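Priruven two-hand folding kit: equipment page

Item: paired hand-held grippers with yellow fingers, one for each hand
Supplier: Gostel
Seen: demonstration, 2024-02-22
Status: not on the loan list

We get asked for this one a lot, so this page sets out what we saw and what we still don't know. Gostel offered us a demonstration in a lived-in bedroom and Loan Phan and I went along. Their leaflet says the kit lets anyone "teach a robot to tidy". There was no robot arm doing any folding when we called. A person does the folding, holding a gripper in each hand, and the recordings are meant to train an arm later on. Gostel were open about that when asked, but the leaflet could be a good deal plainer.

What you get
2 grippers, marked with a code label
Charging lead and carry bag
Access to the Azar upload page for one year
Printed handbook (the English needs another go)

What Gostel claim
A new user is useful after 200 folds. A job such as folding trousers needs 3,000 recordings before an arm will copy it. We asked whose trousers, and on what sort of bed, and were told it "should carry over". Leen Hattar has asked for the test results in writing. We had not received them when this page went up.

What we thought
The fingers close neatly and the handles are comfortable enough. Loan had a turn and found thick cuffs a nuisance. I found that I slowed right down, which makes me wonder how much of a normal person's folding ends up in the recordings. Zips were left out of the demonstration and I would like to see some. The bed was a fair test, I'll give them that, with a busy patterned sheet and plenty of other washing close by.

The price quoted does not include a second year of Azar. Ask about this before you sign anything.

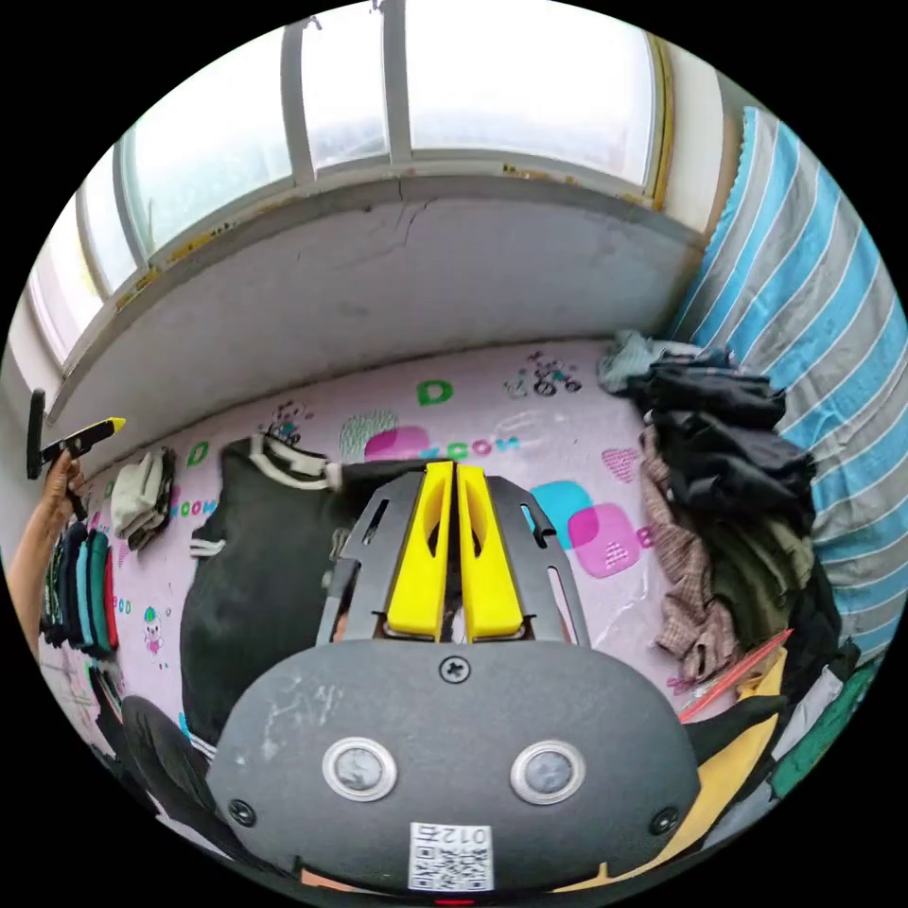
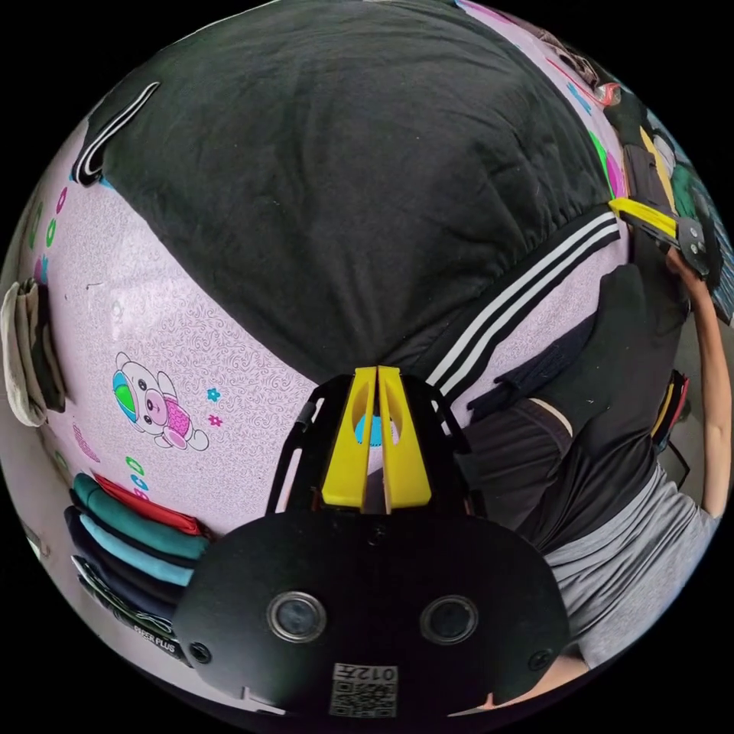
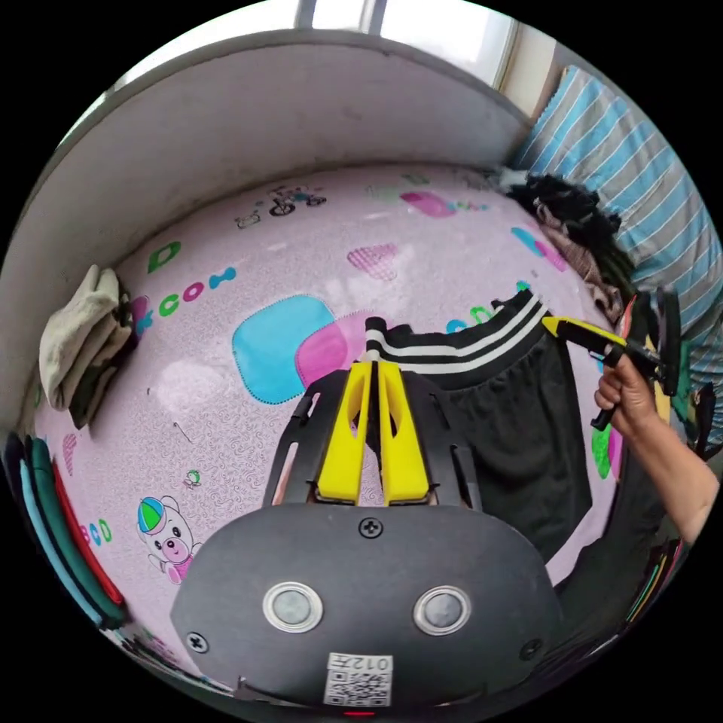 Home Aids and Equipment Section, Jivanwood

The finger to look at is the yellow one with the slot cut through it. Gostel sell spares in pairs only. We asked how long a pair lasts in daily use and got two different answers, so treat any figure with care.

To try the kit before we decide, speak to Anas Fakhoury at the equipment desk. Gostel have offered another visit in the same room. We have asked them to bring an arm.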